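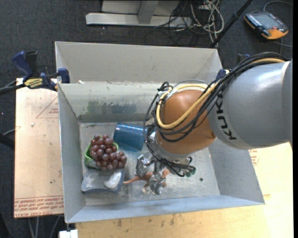 Harkholm expands grasp collection at Pullwood site

Harkholm has started a second round of grasp recording at its Pullwood workshop, using a KUKA arm working over a grey metal bin. The aim is to build a larger set of labelled pick attempts for Irkasari, the company's grasp planning software.

Each session runs for 60 minutes. An operator places a mix of household items and toys in the bin, starts the recording and lets the arm attempt picks until the time is up. Joint positions, gripper state and camera views are logged for every attempt, including the failed ones. The mix is changed every 15 minutes.

Leopoldo Cortés, who leads the collection work, said the first round leaned too heavily on boxes and other regular shapes.

"The model got good at cartons and stayed poor at anything with a tail or a thin rim," he said. "We need more odd shapes, and we need them lying against each other."

The current object list has 69 entries, up from 30 in the first round. Soft toys, cups, bowls and imitation fruit make up most of the additions. Labelling is done by Esquivel, which receives the logs every Friday and returns them marked by object, grasp point and result.

Recording will continue until the end of February. Harkholm plans to retrain Irkasari on the combined set – first round included – and test it on objects held back from both lists.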